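Pondilis – Racks and Planted Bowls
Frequently asked questions

Most of what people write to us about is below. It covers the Menus rack (the low slatted one for jars and packets) and the Aronano bowl (the planted one). Many customers have both on the same table, so we have put everything on one page. If your question isn't answered, the contact details are at the bottom.

THE RACK

What is the rack for?
It gives you a second level on a table or worktop. Small things go on top and flatter things can slide underneath. People use it for spices, tea, salt and pepper, medicine they need to remember, and the odds and ends that otherwise spread out along the back of the counter.

How high is it?
133 mm from the table to the top of the slats. A small spice jar or tin will stand up underneath, so you can keep jars on top and use the space below for more of them, or for cloths, a chopping board or coasters.

How much weight can I put on it?
Up to 2 kg, spread out. It is meant for jars and small boxes. Please don't stand on it or use it as a step, even for a moment. Ebuka in our workshop has mended a few that were used this way and he can always tell.

Can small jars fall through the gaps?
A jar or box with a flat base will sit across the slats. Very narrow things, such as cake decorating tubes or single batteries, can slip between them. Put those in a saucer first.

Where should it go on the table?
We suggest the back, with the long side parallel to the wall or table edge. This leaves the front clear for working.

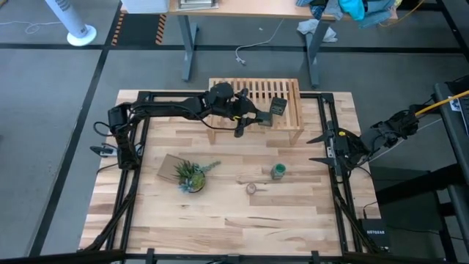

If your table is narrow, turn the rack so the short side faces you and push it into a corner. You lose a little reach but keep your chopping space. Leave a gap of two fingers between the rack and the wall so crumbs can be wiped out.

Will it scratch my table?
The feet are sanded but they have no pads. On an oiled wooden top, lift the rack when you move it. If you tend to push things around, stick felt pads on the feet. We don't supply them, but any hardware shop has them.

The rack wobbles. Is it faulty?
Try it on a different surface first. Solid wood tables are rarely flat all the way across, and a rack that rocks in one place will often stand still a hand's width further along. If it rocks everywhere, one leg has probably worked loose. Send a photo to Lech and he will tell you whether it needs a new leg or only a turn of the screw.

How do I clean it?
Wipe it with a damp cloth along the slats, then dry it with a tea towel. No dishwasher and no soaking. For sticky rings under honey or oil jars, use warm water with a drop of washing-up liquid and go over it again with plain water.

Does it need oil?
Twice a year is plenty. We sell Younis worktop oil in a 300 ml tin, and it does for the rack and a fair-sized table as well. Put it on thinly, leave it for the time given on the tin and rub off whatever hasn't soaked in. Lay the used cloth flat outdoors to dry before you throw it away. Oily cloths left in a heap can catch fire.

THE BOWL

What is planted in it?
A mix of succulents, finished with gravel. The mix changes with what the nursery has, so yours may be greener, bluer or spikier than the one a friend bought. You can ask for a trailing plant at the edge when you order.

Is it safe next to food?
It can share a table with dry goods without trouble. We wouldn't prepare food right beside it, as bits of gravel do get about. Some succulents, string-of-pearls among them, are poisonous if eaten, so keep the bowl away from small children, cats and dogs.

How often do I water it?
Less than you think. In summer, water when the soil under the gravel is completely dry. Push a wooden skewer down to the bottom and leave it a minute – if it comes up clean, you can water. In winter, once a month or less. The bowl has no hole, so there is nowhere for extra water to go.

Should the trailing strands lie on the table?
They can. The beads bruise if something heavy is put down on them, so keep the side where they hang free of pans and chopping boards. If a strand gets in the way, lift it back on to the gravel or cut it. A cut piece laid on damp compost will usually root.

How far from the rack should it stand?
Far enough to get a cloth between them. A bowl pushed right up against the rack is hard to wipe around, and the strands find their way in between the legs.

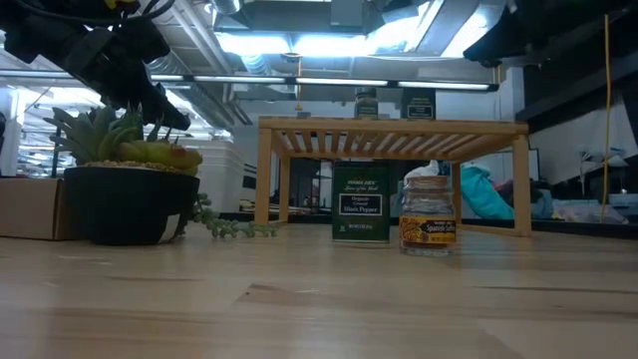
Succulents with a trailing string-of-pearls, and the slatted rack with a small jar and box on top.

The leaf tips have gone red or yellow. Is it ill?
Usually not. Many succulents colour at the tips in strong light or cool weather. Yellow leaves that are also soft and see-through are a different matter and mean too much water. Take them off and leave the bowl dry for a few weeks.

Can I use a different gravel?
Yes, as long as it is washed. Don't use sand on its own as a top layer. It sets hard and you can't tell what the soil is doing underneath.

The outside of the bowl looks smeary. What should I use?
Water and a dry cloth. Glossy black shows every fingerprint and we haven't found anything that stops it. Spray polish makes it worse.

ORDERS AND DELIVERY

How are things packed?
Racks go out flat in a cardboard sleeve. Bowls are packed upright with paper over the gravel. Open the box the day it arrives, as the plants don't like the dark.

Do you send plants in winter?
We stop in frosty weather and start again when it clears. Racks and oil are sent all year.

Can I order for a café or office?
Yes. Doaa Filali looks after larger orders. Our biggest so far was 1,000 racks, which took us well into July, so please give us plenty of notice.

Can I return a bowl?
Within two weeks, if it arrived damaged or the plants have failed. Send a picture first so we can save you the trip to the post office. Racks can be returned for any reason if they haven't been oiled.

Who do I contact?
Karim Amrani for deliveries and returns, Lech Cieślak for repairs and spare legs. Use the form on the contact page and put the name at the top of your message. The phone is answered from 9 until 1.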